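Doucette Residents' Help Forum
Home and Contents > Furniture and Surfaces

Can a satin tabletop finish be spot-repaired, or must the whole surface be redone?

Posted June 19, 2020 by Sylvie Boychuk
Status: Answered

I am seeking advice on behalf of the Brarkent Community Centre, where I look after furnishings and room bookings. Our reading room has a long wooden table in a light colour, bought second-hand from an office in Sistholm. The finish was in good order when it arrived. A planter has since been left standing at one end, and there is now a pale ring where it stood. Wiping with a damp cloth has made no difference.

I do not know what the original finish is. The previous owner believed it to be a clear lacquer but could not confirm this. The centre's cleaning contractor has offered to sand the ring by hand and apply a clear coat to that area only. A second tradesperson advises that the entire top should be stripped and refinished, at considerably greater cost.

I would be grateful for guidance on the following points:

1. Is a local repair likely to be visible afterwards?
2. Is there a way to identify the existing finish without damaging it?
3. Is there anything we should try before paying for either option?

The table must be back in use by November, when the centre's reading program resumes. Replies from members with trade experience would be especially welcome.

3 answers

Answer accepted by the original poster
Manon MacPherson
Member, Furniture and Surfaces section

The short reply to your first question is that a local repair on a satin finish is usually visible, particularly on a large flat surface near a window. The colour may match well enough, but the sheen seldom does. I would therefore leave the contractor's proposal until the gentler methods have been tried.

Identifying the finish

Select a spot on the underside of the top, or on the inside of a leg, where the finish appears to be the same as on the upper surface. Bear in mind that some makers used a thinner or different coating underneath, so the result is a guide only.

Place a drop of methylated spirits on the spot and leave it briefly. If the finish turns soft or sticky, it is probably shellac. If nothing happens, try a drop of lacquer thinner on a fresh spot. Lacquer will generally soften, while polyurethane may wrinkle or remain unaffected. Wear gloves, open the windows and keep both liquids away from any source of flame. Please do not test on the upper surface.

Treating the mark

A pale ring normally indicates moisture held within the finish. A dark ring suggests that water has reached the wood itself, and that is a different and more difficult repair. As yours is pale, I recommend this order of work:

1. Remove old polish and wax with a cloth lightly dampened with mineral turpentine. Allow the surface to dry fully, with good air flow. Lay used cloths flat outdoors to dry before disposal.

2. Leave the table uncovered in a dry room for 6 days. Recent marks sometimes fade without further treatment, and the delay costs nothing.

3. If the ring remains, warm it with a hair dryer on the low setting. Keep the dryer moving and stop if the surface becomes too warm to rest a hand on.

4. Should heat have no effect, rub the mark lightly with very fine steel wool and a little paste wax. Always work in the direction of the grain, following it where it bends, and extend the strokes well past the ring so that the change in sheen is gradual. 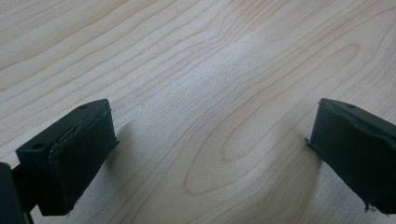
5. Buff with a clean cotton cloth and inspect the top from a low angle, by daylight and again with the room lights on. A mark that cannot be seen from above may still be plain from a chair.

If the ring is still visible after step 5, obtain a written quotation for the full top. Ask which finish will be applied, what sheen is intended, and how long the table must stay out of use. New coatings may feel dry well before they have hardened – a point that should be settled before the room is booked.

Second answer
Tendino Home Services

We would suggest replacing the top. In our experience repairs are not economical on older furniture. Clients may contact our office during business hours.

Moderator's note: Members are reminded that replies should address the question asked. Business listings may be placed in the Trades Directory.

Third answer
Guest contributor

Mayonnaise left on overnight worked on a sideboard of ours. I cannot say what the finish was. We did it in 2 places and only one improved, so perhaps try the hair dryer first as suggested above. Felt pads under the planter would also be sensible, and a proper saucer.

Reply from Sylvie Boychuk

Thank you to all who responded. I will carry out the test on the underside and have asked the contractor to hold off in the meantime. The planter has been moved to the windowsill.

Related questions
Removing candle wax from an oiled bench
Is beeswax polish suitable over polyurethane?
Storing folding tables in an unheated hall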